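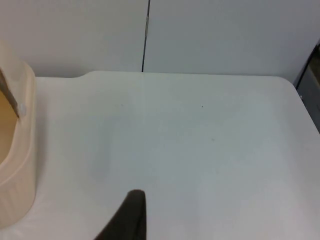
Bread swap bounces back in Findidcombe, and I came home with far too much rye

Local > Community > Food

January
By Mavis Calloway

I only went for a look. That's what I told my sister at half past nine in the morning, and by eleven I was walking back up the hill with two loaves under one arm and a jar of someone's sourdough starter in my coat pocket (lid on tight, thank goodness).

The Findidcombe bread swap is back after a year off, and if the line out the front of the old Olta hall is anything to go by, people missed it. The idea is as simple as it's always been. You bring a loaf you baked yourself, you put it on the long table with a card saying what's in it, and you take home somebody else's. No money changes hands for the bread. There's a gold coin jar for the tea, and this time round it raised $1,777 towards new ovens in the hall kitchen, which nearly knocked me off my chair when they read it out. Some very generous tea drinkers in this town!

Nanna Dalsgaard started the swap and still runs it, and she had 105 loaves on the table by ten o'clock. She'd been hoping for half that. "I thought everyone would have gone back to buying sliced," she told me while trying to find somewhere to put yet another fruit loaf. "I had to send my nephew out to the car for the card table."

There was the usual run of white tins and seeded rolls, but I was pleased to see a few odd ones. Somebody did a pumpkin damper. Somebody else brought a dark, sticky rye made from a Brynjólfsdóttir family recipe, and I'm afraid I hovered near that one until it was polite to pick it up. It's very good with butter and even better with a bit of sharp cheese. My husband doesn't care for it, so that's all the more for me.

The talk at my end of the table was mostly about keeping bread fresh, and goodness, people have opinions. One bloke swore by a paper bag inside a tea towel. A woman from over Sulura way freezes hers in slices the minute it's cool and says she hasn't thrown out a crust in years. I'm a bread box person myself, always have been, and I was glad to find I had company. Mum kept hers next to the kettle and you could hear the lid go from any room in the house.

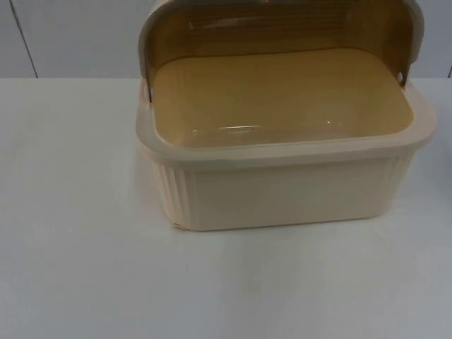 A bread box with the lid right back, ready for a loaf.

Nanna's advice, for what it's worth, was to let the loaf cool all the way through before you put it away, and to give your box a wipe and a good airing once a week. In our summers she'd do it twice. She also says never to put bread in the fridge, and she says it in a voice that doesn't invite questions, so I kept quiet about what I did last Christmas.

The starter table was new this year and it was the busiest spot in the hall. People brought jars of their own starter to share, and there was a sheet to take home with feeding instructions. Mine's sitting on the windowsill as I write this. It has risen a bit, I think, or else I'm looking at it too hopefully. My granddaughter wants to name it and we can't agree on one.

Not everything went smoothly. The tea urn tripped the power twice, and the gluten-free end was picked clean in the first 20 minutes, so a few people missed out. Nanna says she'll set up a separate table next time and put the word out for more bakers who can help with that. If that's you, please do let her know, she'd be thrilled.

The next swap is planned for the school holidays, again at the hall, with doors open from nine. The hall is putting the tea money in with a grant it already has, and the plan is to have 4 new ovens going in before winter so that beginners can come and bake on the day. I've put my name down to help with the scones, though my scones are nothing to shout about.

There's a sign-up sheet on the noticeboard outside the library, and you don't need to be any good at baking to put your name on it. I took along a wholemeal with a dent in the top the size of a fist, and somebody still took it home.

105 shares | 4 comments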